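So I finally did it. After two years of saying "someday," I signed up for the small business growth program at Tornance, and on Thursday I had my first call with my adviser, Solange MacLeod. She asked for my cash flow sheet before she even said hello, ha! 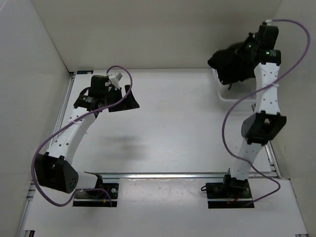 She thinks I should sort out my bookkeeping before I go looking for investors (fair, my receipts live in a shoebox). My homework is 5 pages on where Hutach makes its money. I've written one and a half, and the half is mostly headings.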